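**desk_tidy class project - how do you split the work between two arms?**

**plolla_bench** - 9:40

Hello all. I am in the evening robotics class at Iddale and our group has the desk task. Two arms, one table, and everything must go where the teacher's list says. The list:

- Pencils stay in the red cup, arms should go around it.
- Cards and red envelope go into the organizer. At the moment our left gripper waits beside the organizer and the right one goes to the paper. 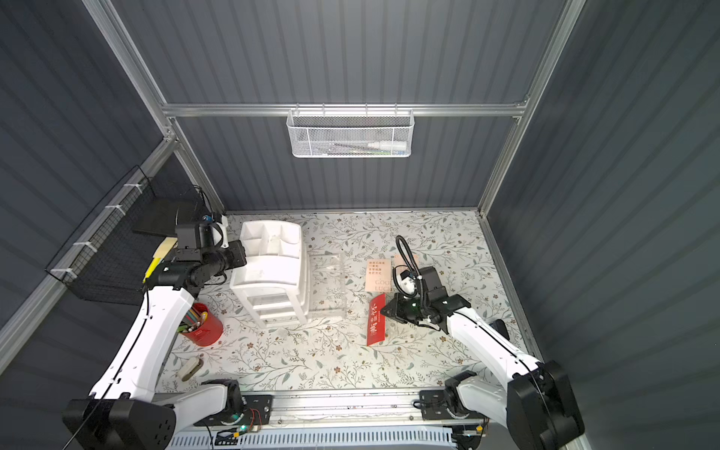
- Nothing in the hanging basket may be touched.

We have 153 recorded runs and the course asks for 400 before the final presentation in January. My question: should the right arm do all the paper alone, or should it pass the cards to the left arm in the middle?

**fostero6** - 10:15

Pass them. The organizer is on the left side, so your right arm must stretch across everything. We did the same task last year and the handover was slow at first, but it was more stable after.

**vanhecke_fan** - 10:32

I don't agree with fostero6. A handover of a thin card is the hardest thing you can choose. Two grippers must meet on a few millimeters of paper. With up to 2,000 runs maybe yes, with 400 no. Let one arm do it and move the organizer closer to the middle.

**plolla_bench** - 11:05

Moving the organizer is not permitted, the positions come from the Van Hecke worksheet. But I can turn the cards. Also the floral cloth gives me some worry - the cards are pale and the cloth is white too. Do you think it matters for the wrist cameras?

**fostero6** - 11:20

For the red one, no. For the peach ones perhaps, so record them in more than one angle. And please look at where the right forearm rests before the grasp:

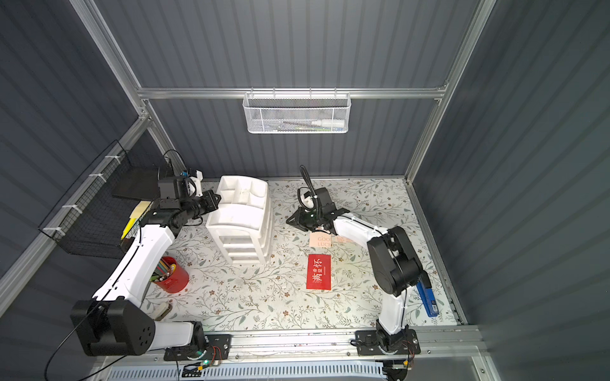 Iddale, January

Copied from our class notebook, because vanhecke_fan asked me how we begin a run:

1. Right gripper empty and above the cloth.
2. Left gripper at the side of the organizer, not over it.
3. Start recording, wait, then move.

In this pose the forearm hides most of the second card. I would lift it higher.

**vanhecke_fan** - 11:48

Higher is good, there I agree. About the handover I still say no. Try 6 runs of each and post which one drops more cards.

**plolla_bench** - 12:10

OK, I will do this in the next class and write the result in this thread.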